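Zoia Yatsenko keeps the house rules for robot grippers on two sheets of paper, and she'd like it noted that the second sheet is mostly blank. "People see white space and think it needs a policy," she says. "It needs a sandwich left on it."

She writes handling standards at Hladun, a small shop that checks two-finger grippers before customers let them near anything costly. The checking is done with toy-grade blocks.

"We tried fancy test pieces. Everyone was scared of them – so they stayed in the drawer."
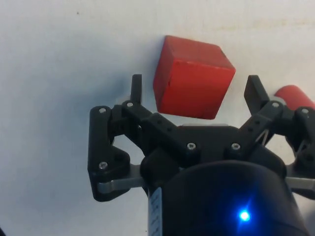
Stop before you close

Her favourite rule is the pause. The arm gets over the object, fingers open, and waits until a person has looked at it. Operators at Skotex, her first client, called this the prayer.

"They'd done 2,000 grasps without one and were very proud," she says. "I asked to see the log. It had 122 entries."

The log is rule two. Every grasp gets a line, including the embarrassing ones, and the line is written before anyone has an opinion. 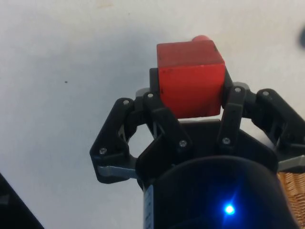 She is just as stubborn about force. Start at the lowest setting that holds, write it down, and leave it alone until somebody can say why it should change. "'It felt loose' is a feeling. I have those too, mostly on the drive home."

Rule three covers the end of a run: fingers open, arm clear of the work, then hands in. It takes around 60 seconds if you do it properly.
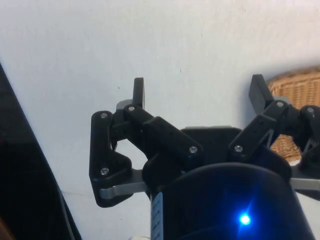
Has anyone ever thanked her for it? She considers this. A supervisor at Fovix once sent back her draft in July with 154 comments, the last of which was "fine".

"I've kept that one," she says. "You don't get many fines in standards work – the good kind, anyway."

We use cookies to improve your experience. Accept all | Manage preferences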